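Prirkgate Shared Hall
Ground Floor Layout and Furniture Group
Minutes of the meeting held July 1, 2019, mezzanine meeting area

Present: chair, hall manager, furniture and stores, electrical and safety, two tenant representatives, minutes secretary.
Apologies: finance.

1. Minutes of the previous meeting

1.1 Accepted with one correction. Item 6.2 should read "under the mezzanine" and not "on the mezzanine." The tables in question have never been upstairs.

1.2 Actions outstanding from the previous meeting: column padding (see 5.3), spare key for the chair store (closed, key received), revised floor plan (see 2).

2. Floor plan

2.1 The revised plan, issue 3, was tabled. It replaces all earlier issues. Copies of issue 2 are still pinned up by the sink and at the side entrance and are to be taken down.

2.2 The plan divides the ground floor into a table zone beneath the mezzanine, an open floor zone in the high part of the hall, and a walkway between the two. The walkway width is unchanged.

2.3 The tenant representatives asked for the table zone to be extended into the open floor by one table row. The hall manager did not support this. The open floor is booked more often than the tables, and a further row would put seated people directly in line with those walking through from the side entrance. Not agreed. The request can be brought back with booking figures.

2.4 It was asked whether standing groups at the tables count against the open floor booking. They do not. Anyone working at or beside the tables is in the table zone, seated or not.

2.5 Zone edges are currently marked with tape at the corners only. Furniture drifts across the line during the day and is not put back. Agreed to mark the full length of the walkway on both sides. Tape to be a color that shows on the gray floor. The low-tack type is to be used; the type bought last year left residue.

Action: hall manager, tape and removal of old plans.

3. Chairs

3.1 Stock check was completed by furniture and stores. Result: 33 mesh-back office chairs on the register. All were found. Three were in rooms off the hall and have been returned.

3.2 Defects recorded: two gas lifts that sink under load, one loose armrest, casters worn on several. The loose armrest was tightened during the check and has held so far.

3.3 The chairs are black with high mesh backs and the same model has been bought throughout. Rosenthal has confirmed that gas lifts and caster sets are still supplied for this model. The quotation covers lifts for two chairs and caster sets for 13. Accepted. The old casters are to be kept until the new ones have been in use for a month.

3.4 Chairs on the open floor. The present rule says that chairs must go back to the tables at the end of each session. In practice chairs stay out overnight and the first group of the morning moves them. Discussion was long. One representative held that a few chairs standing ready at the edge of the open floor are useful, as people who are waiting or watching then have somewhere to sit and do not lean on the panels. The hall manager accepted the point but not the present state of affairs, in which chairs are left anywhere.

3.5 Agreed wording for the hall rules: "Chairs may be used on the open floor during a booking. At the end of the booking they are returned to the tables, backs to the wall side." No permanent row of chairs on the open floor for now. To be looked at again in October.

3.6 Chairs are not to be used as trolleys. Two of the worn caster sets have flat spots consistent with this.

Action: furniture and stores, Rosenthal order. Secretary, amended wording.

4. Tables

4.1 The white tables under the mezzanine are in fair condition. The tops mark easily. The stores cupboard holds a suitable cleaner, and the scouring pads found beside it are to be thrown out.

4.2 Two tables rock. The floor falls slightly toward the drain at that point, so the feet need resetting each time the tables are moved. Agreed that these two tables will be numbered and their positions marked on the floor. They are then left where they are.

4.3 Bags, coats and cases are placed on the tables by groups using the open floor, which leaves the table users short of space. The representatives proposed a shelf unit against the rear wall. No objection in principle. Depth must not exceed the depth of the existing cupboard. Stores to check whether the unit from the former print room fits before anything is bought.

4.4 Food at the tables. No change to the rule. Closed drink containers are allowed.

Action: furniture and stores, numbering, floor marks, shelf unit measurements.

5. Floor and surfaces

5.1 Urex submitted its report on the gray floor. The coating is sound. There are scuffs along the walkway and one chip at the side entrance door. Urex recommends a machine clean and local repair, not a full recoat. Price for both items: $3,452. This includes moving and resetting furniture and one overnight closure.

5.2 The chair asked whether the price could be reduced if the group moved the furniture. Urex had been asked already and the saving offered was small. The electrical and safety member pointed out that the last time furniture was moved internally a table leg was bent. The price as submitted was recommended for approval. Finance is absent, so approval is subject to their written confirmation.

5.3 Column padding has not been fitted. The sample sent was too thick for the two columns nearest the walkway. A thinner sample has been requested. Carried forward.

5.4 White panels. Marks at hand height and at shoe height. To be wiped down on the same night as the floor clean. The tall panel nearest the entrance has a loose lower fixing, and it should be checked before then.

5.5 Users of the open floor are reminded to wear clean, closed shoes. Outdoor grit accounts for most of the scuffing according to the Urex report.

Action: hall manager, Urex date once finance confirms. Electrical and safety, panel fixing.

6. Ceiling, light and sound

6.1 The exposed beams were inspected from the mezzanine. There is dust on the upper faces. Cleaning needs access equipment and is outside this year's budget. Deferred.

6.2 The white ceiling gives good general light in the high part of the hall. Under the mezzanine it is noticeably darker in the afternoon. Table users have asked for additional fittings. Electrical and safety will measure light levels at table height at three times of day and report.

6.3 Skiker visited to assess echo. The written report has not arrived. Verbal advice was that soft material on the wall behind the tables would do more than anything hung from the beams. No decision until the report is received.

6.4 Until then, groups are asked to keep spoken instructions on the open floor at normal volume. Several complaints concern calling across the hall to people at the tables.

Action: electrical and safety, light readings. Secretary, reminder to Skiker.

7. Moving about the hall

7.1 The walkway is for walking. Groups that need to stop and talk should step into one zone or the other.

7.2 People on the open floor may have their attention on their own task and may not see someone approaching. Anyone crossing goes around, along the marked walkway, even when the direct line looks clear. This was already in the induction sheet but on the second page. To be moved to the first.

7.3 Wheeled items may stand on the open floor during a booking, clear of both exits. They are not to be left against the mezzanine stairs. The stairs were found partly blocked on two occasions in the last period.

7.4 Maximum numbers for the ground floor are unchanged. The tenant representatives asked for the number to be displayed at the entrance. Agreed.

Action: secretary, induction sheet and notice.

8. Other business

8.1 The wall clock above the side entrance is slow. Battery to be replaced.

8.2 Waste bins: one more bin is to be placed at the end of the tables. The lid type is preferred.

9. Next meeting

9.1 October, date to be set by the secretary. Agenda to include chairs on the open floor (3.5), column padding (5.3) and the Skiker report (6.3). Items for the agenda to reach the secretary one week before.

Attachment to item 2: ground floor 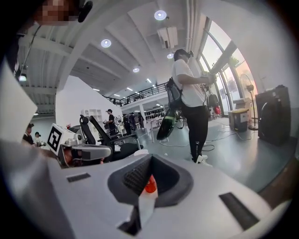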